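首页　项目　文件　讨论　关于
收藏 159　评论 2

Stisance：一对自己做的手持夹爪，和用它们录下来的一些东西

先打个招呼。如果你是从别处点链接过来，只想下载数据，可以直接翻到“文件怎么摆”那一节；如果你也在家里或者跟别人合用的工作间里做手持夹爪，那不妨从头看，我写得啰嗦，很多地方是踩过坑之后舍不得删的。

Stisance 这个仓库装着两样东西。一样是夹爪本身的图纸、零件清单和装配笔记，夹爪我们管它叫 Bulside，从第一版起就这么叫，名字没有什么讲究。另一样是用两只 Bulside 在我们合用的工作间 Wetmont 里录的片段，内容都是桌面上的小活：拿起来、换手、放下、推到一边、塞进盒子。处理录像的小工具叫 Fawzy，也放在这里，代码写得不漂亮，能用。

录制集中在十月。我白天有别的工作，所以多数片段是下午晚些时候录的，还有一大批是某个周五一口气录完的，那天手顺，第二天胳膊抬不起来。

一、为什么要自己做

最早的想法很简单，我想教家里那台小机械臂收拾桌面。用手柄遥控它录示范，录一条要好半天，录完看回放，动作像喝醉了一样，连我自己都不想学。后来想，人手本来就会干这些事，把夹爪从机械臂上“拆下来”拿在手里，该怎么动就怎么动，摄像头跟着夹爪走，回头再让机械臂去学，省事得多。

市面上有类似的东西，也有公开的设计，我都看过，也都学到了不少。最后还是自己画，一半是想把握把做得合自己的手（我手小，别人的握把我握久了虎口疼），一半纯粹是喜欢画图和打印。这个理由摆在文档里不太像样，但我想看到这里的人大概都懂。

二、Bulside 是什么样的

每只 Bulside 由一个浅灰色的塑料壳体、两根深色的弯手指、一个小镜头和一块黑白定位标记组成。捏扳机，两根手指合拢；松手，弹簧把它们顶开。没有电机，开合全靠手，录像里能看到手指张开多少，Fawzy 再从画面里把开度估出来。

手指内侧的垫子是改得最勤的部分。头一版整个是光面的，夹硬盒子还行，一夹软包装就打滑，尤其是那种表面亮亮的塑料袋，眼看着夹住了，一抬手，东西留在桌上。现在的垫子中间嵌一块带网纹的布面，四周用光滑的黑色橡胶边包住，形状像一个撑得很开的倒 V。网纹管摩擦，橡胶边负责把布压住。

布要裁得比凹槽每边大两毫米，塞进去的时候用塑料撬片慢慢往里赶，赶平了再压橡胶边。我有一次图快，直接上胶，结果胶从网眼里渗出来，干了以后硬得像指甲，那一对垫子就只好扔掉。请一定不要在布的正面碰到胶，背面点四个角就足够了。

我拿来试垫子的东西是一包酒精湿巾，包装上写着“75% 酒精湿巾”。它软、会变形，竖着夹的时候中间会往里瘪，夹得太轻要往下出溜，夹得太重又会把包装捏皱，拿它当考官再合适不过。换了新垫子，我都先竖着夹它，在白桌子上方停一会儿，觉得手里踏实了，再去试别的。
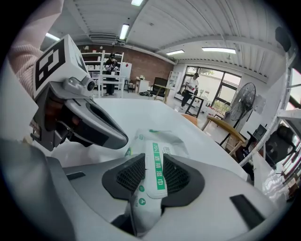 三、装配时容易出错的地方

零件清单在 hardware 目录里，螺丝长度都写了，这里只讲清单里看不出来的事。

先装手指根部的金属铰链，再合壳体。顺序反过来也能装上，可是你会发现有一颗螺丝拧不到，因为螺丝刀的杆被壳体顶住，只能斜着拧，斜着拧两次，螺丝头就花了。我在这上面浪费过一整个晚上。

弹簧别买太硬的。刚装好时觉得硬弹簧手感“高级”，回弹干脆，录上一刻钟你就会恨它。手一酸，动作就变形，示范的质量跟着往下掉。我现在用的这根偏软，捏起来几乎不费劲，松手时回得慢一点点，习惯了反而更稳。

定位标记要贴平。打印标记请用哑光纸，亮面的纸在日光灯下会反光，一反光，黑块里就多出一条白，Fawzy 就认不出来。边上要留一圈白，我起先为了好看把白边裁得很窄，识别率一下子差了很多，留宽以后就好了。贴的时候从一角往对角赶气泡，跟贴手机膜一个道理。

镜头的角度在壳体合上之后就不好再调，所以合壳之前务必接上线看一眼画面。我的标准是：两根手指合拢时，指尖落在画面下半部，上半部留给桌子和远处。手指太靠上，会把要夹的东西挡住；太靠下，又看不清指尖有没有碰到。这条标准有点凭感觉，你们的镜头跟我的不同，照着画面慢慢试就好。

还有一件小事，线。线从握把底下出来以后，我在袖口处用魔术贴绑一道，不绑的话它会在你伸手去够远处的东西时突然拽你一下。那一下在录像里看着很轻，在轨迹上却是一个尖。

四、怎么录的

录制都在 Wetmont 那间屋子里，桌子是一张大白桌，墙有一面是红砖的，窗户很大，白天的光会一路照进来。屋子是合用的，别人该干活干活，该走动走动，背景里会有人。我没有拉帘子，也没请大家回避。将来机械臂要待的地方也是有人走来走去的，背景太干净，学出来的东西到了真屋子里容易犯糊涂。

有几段两只夹爪由两个人各拿一只，互相递东西。一个人两手各拿一只也录过，动作会更协调，但也更“聪明”：人的两只手太有默契，机械臂跟不上。两个人递，中间总有一点犹豫和等待，我觉得这点犹豫很宝贵，所以全部保留，没有剪。

开始一条之前，两只夹爪先在桌面上方互相照一下，让各自的镜头都能看到对方的标记，停上两三秒再动手。Fawzy 靠这几秒把两边的坐标对到一起。忘了照的片段也在数据里，文件夹名后面带 nosync，做单臂的活照样能用，做双臂的就请跳过。

录坏了的没有删。东西滑脱了、夹空了、夹起来又掉下去，只要过程完整就留着，在标注里写明。我以前只留成功的，训练出来的机械臂自信得很，夹空了也一本正经地抬起来、移过去、放下，看着让人哭笑不得。

五、数据概况

一共 459 段，总时长超过 702 分钟。长短差别不小，短的只是把一个小盒子推到旁边，长的会把桌上几样东西依次收好。画面是彩色的，没有深度。声音我整个去掉了，屋里有人聊天，不适合放出来。

每段都配有这些信息：夹爪的位置和朝向，手指的开度，任务的一句话说明，以及结果（成了、没成、成了一半）。“成了一半”这一档是我后来加的，比如东西进了盒子，可盖子没扣上，算成功心虚，算失败又委屈。

说明文字是我录完当天写的，口气很随便，有的写“把湿巾递过去”，有的写“把那包东西给对面”。我有意没有统一，平时跟人说话也是这样的。如果你需要整齐的措辞，labels 目录里另有一份 Anas Mansour 帮我整理过的，用词统一，标点也比我讲究。他还顺手挑出了我写反左右的几条，在此郑重道谢。

六、文件怎么摆

hardware 目录：壳体、手指、垫子的图纸，零件清单，标记的打印稿。
clips 目录：录像，一段一个文件夹，两只夹爪的画面分开放，分别叫 left 和 right。
poses 目录：位置、朝向、开度，跟录像逐帧对应。
labels 目录：任务说明和结果，原始的一份，整理过的一份。
fawzy 目录：处理工具的代码，以及一份写给我自己看的备忘，凑合着读吧。

left 和 right 指的是夹爪的编号，跟画面里的左右没有关系。两个人面对面站着的时候，谁的左边都不是同一个左边，这件事我解释过很多遍，所以写在这里，请大家千万先看这一行。

第一次用的朋友，建议先挑一段短的，用 Fawzy 把轨迹画出来，跟录像对着放一遍。如果轨迹跟手的动作合得上，说明环境没问题，再去跑全部的。别像我一样一上来就全部跑完，睡一觉起来才发现坐标轴装反了。

七、软包装，单独说几句

硬盒子没什么好讲的，夹住就是夹住了。麻烦的是袋子。透明的塑料袋揉皱了放在白桌上，里面再装着白色的包装，从夹爪的镜头看过去，袋子的边在哪里，有时候连我自己都要想一想。它又会反光，灯管的亮条落在皱褶上，换个角度就换个样子。

我的做法是让一只夹爪先从侧面靠过去，手指贴着桌面，慢一点，碰到袋子以后再合拢。从正上方往下扎也行，但袋口是鼓的，一扎就跑。两只一起来的话，一只先轻轻抵住，另一只去夹，成功率要好得多。片段里这几种办法都有，任务说明里没有区分，需要的话得自己看录像分。

夹袋子时请尽量夹到里面有东西的地方。只夹住一层塑料皮，提起来以后底下会晃，晃起来标记就糊，标记一糊位置就飘。飘得厉害的几段，poses 里我留了空，没有用插值去补，空着总比瞎猜好。

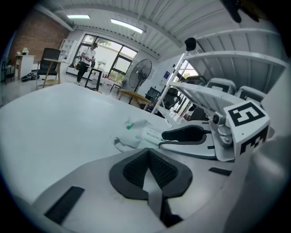
垫子多久需要换一次？

看布面的网纹就行，用指甲刮一下，如果已经感觉不到纹路，或者橡胶边开始翘，就该换了。夹软包装磨得快，只夹硬盒子的话能用很久。换的时候左右两片一起换，一新一旧会把东西夹偏。

八、已知的毛病

下午的窗光太强时，画面会整体发白，白桌子和白包装之间几乎没有界线。我试过锁定曝光，锁住以后窗边好了，墙角又黑。目前就这么放着，谁有好主意请务必告诉我。

夹爪靠得太近时，标记会超出镜头的视野，位置估计会断几帧。递东西的片段里这种情况比较多。Fawzy 会把断开的地方标出来，请不要把前后直接连成直线，人手在那几帧里往往正在转弯。

开度在快要合拢的那一段不太准。垫子是软的，夹住东西后还会再压进去一点，画面上看手指已经不动了，手上的力气还在加。我没有装力传感器，所以这份数据里没有力，想研究轻重的朋友可能会失望。

另外，所有片段都是在同一间屋子、差不多同一张桌子上录的。换一间屋子效果怎么样，我没有把握。我自己家里的桌子是木色的，机械臂在上面就明显迟疑了一些，最后也能收拾完，就是慢。

九、使用上的请求

图纸可以随便改、随便打印，改好了愿意发回来一份，我会很高兴。录像请不要拿去辨认背景里的人，大家只是刚好在屋里忙自己的事，肯让我录已经很够意思了。要在文章或演示里截图，麻烦挑看不清面孔的画面，或者先糊一下。

如果你照着图纸做了一只，哪里拧不上、哪里卡住，都欢迎到讨论区写一笔，越细越好，写上你用的打印材料和弹簧就更好了。我回复得慢，多半是晚上，但每条都会看。下一版打算先改握把，把扳机往前挪三毫米，给手大的朋友留点地方，图纸画了一半，画完会放进 hardware 目录里。

分享　收藏　返回项目列表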